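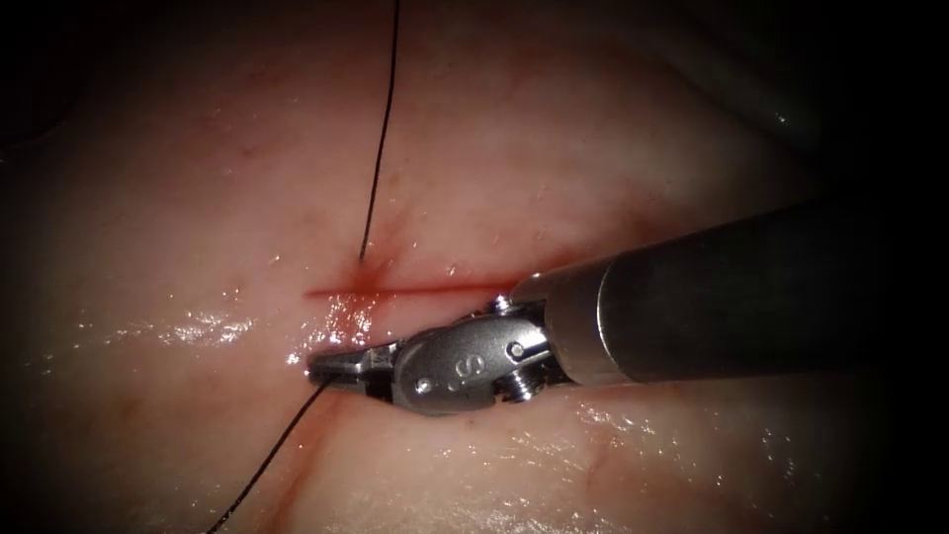 Suturing block at Hotville: Soltidetti's practice service, two months in

Many of you have stopped me in the corridor to ask how we're getting on with the new suturing practice service from Soltidetti, so I thought I'd put a few words down before the kettle boils. We signed up in February for a block of 16 sessions, shared with our colleagues over at Gondesville, and I have to say the tissue has been the happiest surprise! It has a bit of give to it, and the surface glistens enough that you have to learn to read the black thread against the glare.

Each session starts with a single short cut and a curved needle, and you work your way up from there at your own pace.
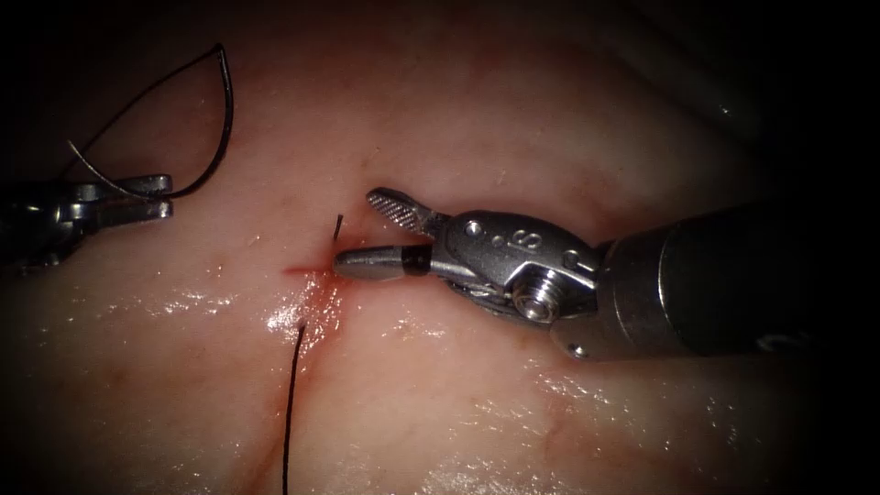 My own trouble is letting go too early with the right hand, and Jonas Bühler, our very patient trainer, has reminded me of it more often than I'd care to admit. He suggests parking the open jaws close to the cut and letting the left side bring the needle over - slow going at first, but I'm coming around to it.

The Lanz booklet that comes with the service could use a clearer chapter on knots. Extra sessions are $140 each, and you can book with Jonas on extension 304.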